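Rails, rust and a very long bus ride

Hello again, and thank you for all the letters after the last issue. I read every one, including the two that arrived folded around clippings about bridge bolts. Keep them coming! Several of you wanted to know why I skipped the history column last time. I was away, up in Vendilholm, looking at a tunnel.

Well, it's a drainage tunnel, and a small one. You have to duck for most of it. But I've been wanting to see it ever since I found a half-page about it in a secondhand book on mine engineering, and I'd like to tell you how it came to be dug, as it's a better story than the half-page let on.

Vendilholm had a slate quarry on the side of a hill, and like most quarries cut down instead of in, it filled with water. For years they lifted the water out with a chain of buckets worked by horses, and later with a steam pump that ate coal at a rate that made the owners miserable. The coal had to come up the valley road by cart. In a wet spring the carts couldn't get through, the pump stopped, and the bottom two levels went under until the road dried out. You can see in the pay books (the town library has them, in boxes, and they'll let you sit with them all afternoon) that the men on the lower levels were laid off every single time.

The person who fixed this was a surveyor named Kalevi Leinonen. He'd come to map the valley for a branch railroad that never got built, and when the railroad people ran out of money he stayed on and did odd jobs with his level and his chain. Property lines, mill races, that sort of thing. He took a room over the bakery and, from his letters, complained constantly about the noise of the ovens being loaded.

Leinonen's idea was simple enough to say. The quarry floor was higher than the river on the far side of the hill. So drive a tunnel through the hill, with a slight slope to it, and let the water walk out by itself. No pump, no coal, no carts. The owners had thought of it before and been told it couldn't be done for a sensible price, mostly on account of the hill being full of faults and the rock being rotten along one side.

What he did was spend an entire winter crawling over that hill with a hammer. He wrote down which way the slate was leaning at every place it poked out of the ground, and then he drew a line that bent. That was the clever part! Everyone before him had drawn the tunnel straight, as it was shortest, and the straight line ran right through the bad rock. His went out to the north, stayed in good slate nearly the whole way, and came back. It worked out at 2,086 feet, longer than the straight one, and the owners hated it. More feet, more money. He wrote them a very dry letter pointing out that a foot through rotten ground needed timber on both sides and overhead, and a foot through sound slate needed nothing at all. I copied out the whole letter and if there's space I'll print it next time.

They dug from both ends. If you've ever hung a picture with someone else holding the far side you'll know how this can go, and with a bend in the middle it's a good deal worse. He carried the line over the top of the hill with a row of stone posts, and then down into each end with plumb lines hanging in a short shaft, the plumb bobs sitting in buckets of oil to stop them swinging. Four of the posts are still up there. I found three. The fourth is apparently in a bramble patch and it can stay there.

When the two crews met, they were off by less than the width of a hand. You can feel the place if you run your fingers along the left wall, a little step in the stone. I did it twice. Then I banged my head, so I did not do it a third time.
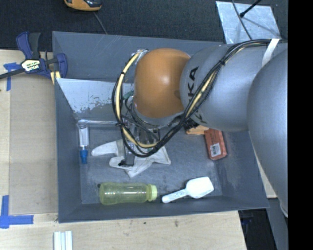 A KUKA arm reaching into a gray bin.

The tunnel opened in February, in a thaw, with the quarry brimming, and here the pay books get interesting again. The week after the water was let go there are 77 names on the list for the lower levels, and from then on the layoffs in spring just stop. The steam pump was sold. I haven't been able to find out who bought it, and if any of you live near a place with a suspiciously old pump in a shed, please write.

Now for the bit I'd never seen in print anywhere. The slope. Leinonen wanted a fall of one foot in every 100, and in his notes he frets for pages over whether that was too much or too little. Too steep and fast water chews at the floor. Too flat and slate mud settles out and you're forever shoveling. He built a wooden trough behind the bakery and ran water and quarry mud down it, tilting it a little more each day and writing down when the mud started to move. The baker's wife wrote to her sister about it! Her letter is in the same library box, and she's mainly bothered about the state of the yard, but she mentions that he'd asked her to keep the boys from sailing things in his trough as it spoiled the readings.

In the end he settled on a little less than he'd planned, and left pits in the floor at the low side of the bend where mud could collect and be dug out. The pits are still doing their job. The man from the walking club who took me in had a shovel with him and cleared one as we went by, the way you'd wipe down a counter.

There was a fight about money at the end, of course. The owners' ledger has the final bill at 3,827 and Leinonen's own book has it lower, and neither side would budge over the difference, which seems to have been the cost of the stone posts. He thought posts were surveying. They thought posts were masonry. He left the valley the next year and went to work for a waterworks on the coast, and I lose track of him there. If I ever get the time (and the bus fare) I'd like to go through the waterworks papers, too.

About that bus. Several of you have asked in the past how to get to these places without a car, so: there's one in the morning and one back in the late afternoon, and the ride is two and a half hours with a stop at Quintela for anyone who needs coffee or a restroom. Sit on the right going up. The old cart road runs beside you for the last part – you'll see how narrow it is and feel sorry for the horses. Bring boots you don't love. The tunnel has a few inches of water all the way through, and it's very cold, and mine leaked.

You can't just wander in, by the way. There's a locked gate at the river end. The walking club holds the key and takes small groups in during the dry months, and they lend you a helmet, which in my case earned its keep.

A few odds and ends before I run out of page.

To the reader who asked about the cast-iron footbridge at Fanetti: yes, the railings are newer than the span, you were right and I was wrong, and I've corrected my notes. I'd gone by the plate on the north side, and the plate only talks about the repair.

The secondhand book I mentioned is called Kulura: Notes on Water in Mines. It's a fat green thing with fold-out plates, and the drainage half is much better than the ventilation half. I picked mine up cheap because somebody had colored in one of the plates with crayon. They did a nice job on it, too.

Next issue I want to get into how people measured slope before anyone had a decent spirit level, so if you own an old A-frame level, or a plumb square, or anything that was in your grandfather's barn and has a string hanging from it, I'd love a letter with a sketch. Tell me how long the legs are and whether the string is on the front or through a slot. And if anyone can explain what Leinonen meant by a "blind peg," which he uses eleven times and never once describes, I'll happily send you my spare copy of the Vendilholm walking map.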